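Hilo sobre los famosos «colores que venden casas», porque llevo semanas viendo el mismo informe compartido como si fuera palabra revelada y alguien tendría que leérselo entero.

El informe es de Curer, abril de 2025. Dice que una vivienda con una pared azul oscuro en el salón se vende antes y por más dinero que otra igual con las paredes blancas. El titular lo ha copiado medio internet. La metodología está en la penúltima página, en letra gris sobre fondo gris.

Muestra: 1.217 personas. Suena bien. Pero no son 1.217 ventas. Son 1.217 personas que contestaron a un cuestionario en línea, y a las que no se les pidió que compraran nada.

La pregunta, copiada tal cual: «¿Estaría usted dispuesto a valorar positivamente un salón con un tono azul profundo?». Yo también estaría dispuesto a valorar positivamente muchas cosas. Estar dispuesto es gratis.

El 71 % dijo que sí. De ese 71 % sale el titular. De «valoraría positivamente» pasamos a «pagaría más», y de ahí a «se vende antes», sin que en ningún momento aparezca una escritura, un precio de salida ni un precio de cierre.

Me he tomado la molestia de buscar qué vende Curer. Vende pintura. Tiene una carta entera de azules. No digo que eso invalide el estudio, digo que me gustaría haberlo leído en la primera página.

Me contestan por privado que «todo el mundo sabe que el color influye». Puede ser. También influyen la orientación, el ascensor, el ruido, el vecino del bajo y el tipo de interés. Si no separas una cosa de las otras, lo que tienes es una opinión con gráficos.

Y luego está el problema de quién pinta una pared de azul marino antes de vender. Suele ser alguien que ha arreglado también la cocina, que ha contratado fotógrafo y que no tiene prisa. Compáralo con el piso heredado, con gotelé y los muebles de la abuela, y claro que se vende mejor. Habría pasado lo mismo con una pared verde.

Otra cosa que me chirría: las tablas por ciudades. En Ledesma el efecto es enorme y en Serkcombe no existe. Uno esperaría un párrafo explicándolo. Hay una foto de una butaca.

Pregunté a una inmobiliaria de mi barrio si les llegaba gente pidiendo paredes oscuras. Se rieron. Me dijeron que la mayoría entra, mira el techo por si hay humedades y pregunta por la comunidad. Ya, es una anécdota y no demuestra nada. Pero tampoco la he convertido en informe.

Ojo, que no tengo nada contra el azul. Mi dormitorio fue azul durante años. Lo tapé en diciembre con dos manos de blanco y todavía asoma por detrás del radiador. Lo que me molesta es que le digan a una persona que va justa de dinero que se gaste unos cientos de euros en pintura porque «los recupera seguro».

¿De dónde sale ese «seguro»? Lo he rastreado. El blog A cita al blog B, el B cita una nota de prensa y la nota de prensa cita el informe. El informe no lo dice en ninguna parte. Alguien lo añadió por el camino y ahí se ha quedado.

Lo mismo pasa con el truco de mezclar dos azules, uno claro y otro marino, con suelo de madera clara para «dar calidez». Lo presentan como conclusión de expertos y es, sencillamente, lo que se lleva. Hace unos años se llevaba el gris y también había expertos.
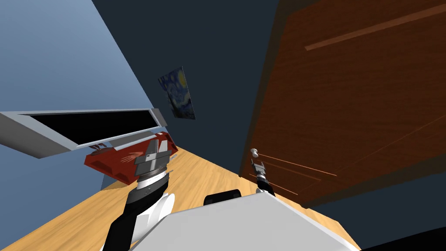
Uzma Niazi me responde que exagero, que en Dimbridge pintó el salón antes de ponerlo en venta y tuvo dos ofertas la primera semana, y que algo tendrá que ver el color aunque el estudio sea flojo.

Me alegro por ella, de verdad. Pero le he preguntado a cuánto lo puso y resulta que por debajo de lo que pedían en su misma calle. Con ese precio yo no descartaría que las dos ofertas hubieran llegado con las paredes en cemento.

Ella insiste en que las visitas comentaban la pared. Lo creo. La gente comenta lo que llama la atención, y una pared oscura llama la atención. De comentarla a pagar por ella hay un trecho, y ese trecho es justo lo que el estudio tenía que medir.

¿Qué me haría cambiar de opinión? Ventas reales. Pisos parecidos, en la misma zona y en las mismas fechas, con el precio pedido y el pagado, y los datos en abierto para que los revise alguien que no venda botes. No me parece pedir la luna.

He escrito a Curer para pedirles el cuestionario completo. Me han contestado muy amables, con un enlace – a la carta de colores.

Para los que preguntáis qué hacer si vais a vender: ventilad, arreglad el grifo que gotea, quitad trastos y mirad a cuánto se han vendido de verdad los pisos de alrededor. Y si queréis pintar de azul, adelante, pero porque os gusta.

Silencio el hilo un rato, que ya me están llegando enlaces a otro informe sobre puertas amarillas. Mañana lo leo, metodología incluida.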